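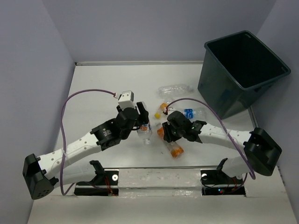
Thursday, before lunch. Third go at the label adhesive test and the wash water is still winning. Batch from Mernthorpe went through the hot rinse at 8.30, 1,215 flakes by Salim's tally, of which 979 came out clean enough to pass. The rest kept their glue and, in a few cases, most of the label. Salim says this is progress. Plastic waste of the sort heaped next to the dark bin is the easy bit to picture; the glue is what eats the week, and it doesn't show up until you've paid to heat the water. Tried a splash more caustic on the second rinse. The smell was memorable and Tahira opened a window without comment.

Home - Notebook - Rinse trials - Stores - Contacts

Afternoon. Swapped to the Vevmont detergent, 5 ml a litre. Foamed over the top of the tank and onto my shoes. Nusrat had written "low foam" on the lid in marker, so I've added a question mark. Float/sink split looked decent once the froth settled, though caps and bottle bits were still keeping company at the waterline.
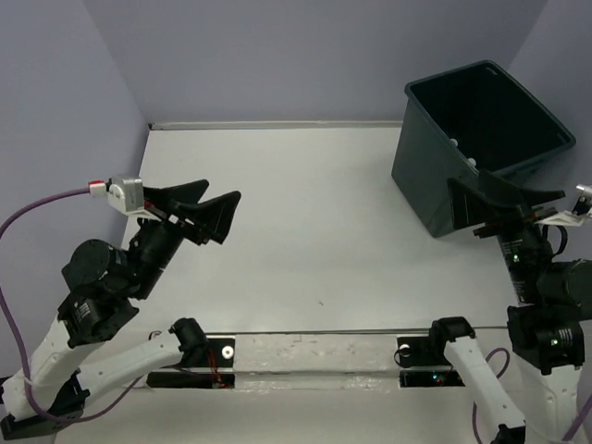 Dark bin, far right of the white tabletop.

To do: re-run at the lower temperature, ask Aqeel where the good sieve went, dry shoes.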